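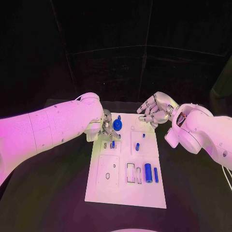

How do I get candle wax out of a wool rug without wrecking it?

Hi all, first post on here so be gentle. I knocked a big pillar candle off the side table and a good puddle of dark green wax went into my living room rug. It's a wool rug, hand knotted according to the tag, cream with a rust border, and of course the wax landed on the cream. I bought it secondhand at the Haddad store when they were clearing out the upstairs, so I can't exactly go back and get another one.

I've picked off the top crust with my fingernails but there's a hard flat patch underneath that goes down into the pile. My sister-in-law says iron it through a paper bag. My neighbor says never put an iron near wool and to use ice. The place in Seltow that cleans rugs quoted me 66 dollars plus pickup, and I'd rather not if this is something a normal person can do in an afternoon. Also I'm worried about the green. If I melt the wax, does the dye just spread?

posted by mapleporch, September 21, 2019

wooly_bully_rugs

Freeze it first, scrape it, and only then use low heat with plain white paper towels, and you should be able to save the rug at home. Your neighbor and your sister-in-law are both half right, you just need to do their two halves in the correct order.

I've had wool rugs my whole adult life and two cats and a candle habit, so I've done this more times than I want to admit. Here's how I go about it.

Put a bunch of ice cubes in a zip bag, wrap the bag in a thin dish towel and set it on the wax. The towel matters because you don't want meltwater dripping into the rug. Leave it until the wax is really hard and sort of snaps when you flex the pile under it. Then take a dull butter knife or the edge of an old plastic card and lift the wax off in little chips. Go in the direction the pile lies. Don't saw at it, and please don't pull, wool fibers come out of a hand knotted rug easier than you'd think and then you've got a bald spot which is a whole other post. Vacuum up the chips as you go (hose only, no beater bar!) so they don't get stepped on and mashed back in. I usually do the ice again after that, and scrape again. Most people quit too soon on this part and go for the iron, and the more wax you get out cold the less you have to melt.

Now the iron. Lowest setting it has, steam OFF, and empty the water out so it can't spit at you. Fold a few white paper towels, lay them over the spot, and touch the iron down for a couple of seconds at a time. Lift, look, move to a clean part of the towel, do it again. You'll see the towel go greasy and greenish. When it stops picking anything up, you're done with the heat. I don't love the paper bag trick because the bags around here have store printing on them, and I once transferred a nice blue half of a grocery logo onto a bath mat. If all you've got is a bag, turn it so the printed side is nowhere near the rug.

About the green, yes, it can spread some, and that's why I keep saying short touches and clean towel every time. If you park the iron there the wax goes liquid and runs sideways and takes the color with it. If there's still a green shadow at the end, let the rug cool off completely and then dab (dab!!) with a white cloth that has a little rubbing alcohol on it. Try that on a back corner first and see if any of the rust comes off on your cloth. If it does, stop there and call the Seltow people, 66 is not bad at all for hand knotted. I paid more than that to have a hallway runner done in Curkarley in August and they only took it as far as the truck.

One more thing, slide an old white towel under the rug before you heat it if you have wood floors. I got a cloudy patch in my floor finish that way and I'm still covering it with a plant stand.

tdk_3000

hair dryer. low. paper towel. worked on my carpet fine

garage_sale_gus

I'd be a little careful with the hair dryer on this one. I tried it on a wool rug last winter and it blew the melted wax outward before I could get the towel on it, so I went from a spot to a bigger, thinner spot. On regular wall to wall carpet it's okay, the pile is shorter and synthetic stuff doesn't soak it up the same way. (On synthetic you have the opposite problem with the iron, it'll melt the carpet, so I guess everybody has something.)

I agree with the ice and scrape part above. The only thing I'd add is what I do at the very end, because even when all the wax is out the spot feels kind of stiff and it grabs dirt. I mix 2 teaspoons of a wool wash in a bowl of cool water, whip it up with a fork and use just the suds on a cloth. I use Vorero because that's what the hardware store carries, but any one that says it's for wool should do. Then a second cloth with plain cool water, then press with a dry towel and put a fan on it. Don't use regular laundry detergent and stay away from anything with bleach or "oxy" in it, I ruined a cream throw that way and it came out yellow and crunchy.

Also don't go by what you see while it's damp. Mine looked terrible that night, like a dark ring, and I was about ready to cut a piece off the fringe end and start mourning. Next day it was dry and I had to get down on my knees to find it. Brush it with a soft clothes brush once it's dry and the pile stands back up.

If the wax is scented you might get an oily mark that hangs around longer than the color does. For that I've sprinkled cornstarch on, left it overnight and vacuumed, and did it again the next night. Took a few rounds. My rug cost me 40 dollars at an estate sale though, so I was pretty relaxed about experimenting. If yours is worth real money to you then do the test corner before every single product, including the suds.

mapleporch

Thank you both, and the hair dryer person too! It is scented, balsam something, so I bought cornstarch on the way home. Ice is on it right now. I did the alcohol test on the back corner by the border and I got a tiny bit of rust color on the cloth, so I'm going to skip that step and live with a green shadow if there is one. Does it matter if I do the cornstarch before the suds or after?

garage_sale_gus

Before. If you put it on damp wool it makes paste.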